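# Chapter 7: Buying Room Control as a Kit

Chapters 5 and 6 dealt with automation that is designed into a building. The controller, the sensors and the equipment are chosen together, and one contractor answers for the result. Most homes and small offices are never done that way. The equipment is already on the wall, it came with its own remote, and the owner wants it to run to a timetable without replacing it.

This chapter looks at one product sold for that job, the Meltance room kit. We use it as a case study throughout. By the end you should be able to read a supplier's offer, list what the kit does and leaves undone, and decide whether the price is fair for the work it saves.

## 7.1 The job before the kit

Before judging any automatic system, write down the manual job it takes over. For a split air conditioner the job is short. The user picks up the remote, faces the unit, presses power, and steps the temperature up or down until the figure is right. The remote shows the set temperature on its screen, and many indoor units show it on the front panel as well.

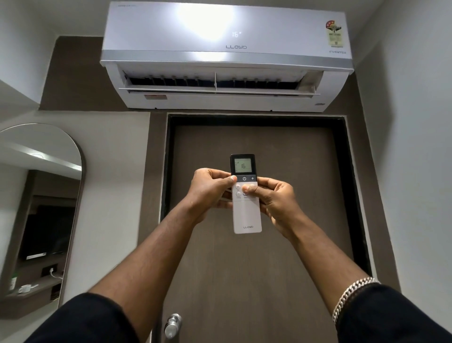

A set temperature is a request. It tells the unit what to aim for and says nothing about how warm the room is at that moment. Students often mix the two up when they draw their first control diagram, so label them separately from the start: *set point* for the request, *room value* for the measurement.

Most remotes of this type send infrared signals one way. The remote sends its settings and the unit acts on them, but nothing comes back. If the signal is blocked, the remote's screen will still show the new figure. A person notices that the unit has not changed and presses again. A kit that copies the remote has the same weakness, and it has no eyes. Keep this in mind when you reach the section on confirmation.

## 7.2 What is in the box

The Meltance kit is made by Flekach and sold through a distributor, Silum. The standard box holds:

- one infrared sender, to be fixed within sight of the indoor unit
- one room sensor, battery powered
- one hub, which needs a mains socket
- a card of adhesive pads and a printed guide

The hub stores 200 remote code sets. If the customer's remote is not among them, the sender can learn from it one button at a time. Up to 50 learned commands can be kept. That sounds generous, but air conditioner remotes often send the whole state (mode, fan speed and temperature) with each press, so every temperature in every mode has to be learned as its own command. A user who wants cooling and heating at three fan speeds will run out of room.

The kit costs 3,825 crowns, and fitting by Silum adds 991 crowns per room. Fitting includes learning the remote, but the customer must be present with the remote in working order.

## 7.3 A trial in one office

Dennis Hollis manages a small letting office and fitted the kit himself. His notes, lightly edited, are given here because they show the order in which problems usually turn up.

> Hub up in a few minutes. Remote not in the list so I went to learning. Had to do it twice, first time I was holding the remote too close. Schedule set for 7.30 on weekdays. On Wednesday the unit didn't start. Sender had slipped down the wall and was pointing at the filing cabinet. Moved it, used two pads, fine after that. Beverley still uses the remote when she's warm and then the hub has the wrong idea of what's on.

There are two separate faults in this account. The slipped sender is a fault of installation. The second is a fault of design, and a better bracket will not cure it. When a person uses the original remote, the hub is not told. Its record of the unit's state is now wrong, and if the power command is a toggle, the next scheduled "on" may switch the unit off.

## 7.4 Confirmation

Vlček sells a rival kit that adds a clip-on current sensor to the air conditioner's supply. If the unit draws power, it is running. This settles the on/off question but not the set temperature, and the sensor has to be fitted by an electrician.

Meltance relies on its room sensor instead. If the room value has not moved towards the set point after a waiting period, the hub sends the command again. The method is cheap and needs no wiring - but it is slow, and an open window can fool it.

Whichever method is chosen, the user should be able to keep the ordinary remote. People carry it from room to room, press it on the way past, and expect it to work.

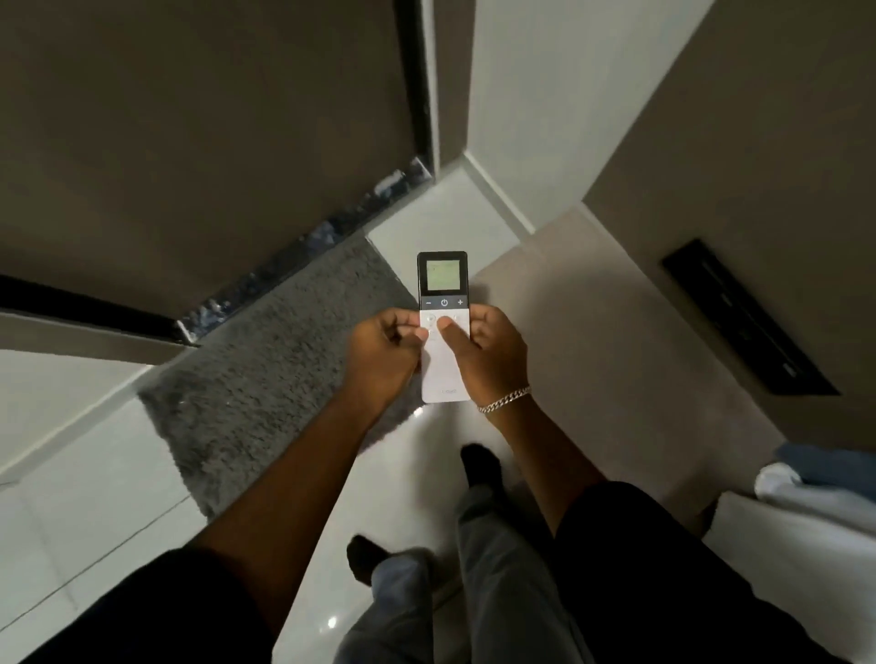
## 7.5 Before you read on

Choose a piece of equipment you control by remote at home. Write out each press needed to bring it from off to its usual setting, and note after each one how you know that it worked. Bring the list to Section 7.6, where we compare it with the command table supplied with the Meltance kit.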